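Chapter 4
Looking After the Hand-Held Gripper

Before you start. You need Chapter 3 (jaws and springs) and the checklist card from the back of the book. A soft brush, lint-free wipes, the small hex driver. Ten minutes per unit once you know it, longer the first week.

Most faults in a hand-held gripper are dull ones. Dirt on the marker, a cable pulled half out, a jaw that closes a hair late. None of these stop the unit. It keeps recording, and the trouble shows up days later when someone tries to use the data. At Sukemley, where these notes began, 23 sessions had to be thrown out in June over one loose plug. The log line was 2 words long: "cable again".

So – check before the shift, not after. Bernardo Figueiredo, who set up the Skero line and wrote the first version of the card, wants the check done standing up, gripper in the working hand, cable hanging the way it will hang all day. A unit that passes flat on the bench can fail once its own weight is on the connector.

Marker facing up, cable free down the side, hand right round the handle. Get used to the look of it, because you will be checking other people's units as well as your own.

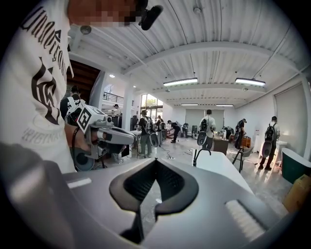

4.1 The Daily Check

Marker first. Wipe it, dry, one direction. No spray. Look for lifted corners and scratches across the black squares. A scratched marker gets replaced, don't touch it up with a pen.

Then the cable. Run a finger along it from the body down, feel for kinks. It should loop, never pull tight when the wrist turns. If it tugs, re-route it now.

Jaws: open and close 80 times at the start of each week, five times on other days. Listen. Gritty sound means the mesh needs brushing out (see 4.3). Uneven closing is a spring problem, go back to Chapter 3 and dont force it.

Last, write the unit number on the card. Unit 467 and unit 476 were swapped for most of a week at Taneck – same shelf, bad handwriting.

Key terms: marker, strain loop, jaw lag, pre-shift check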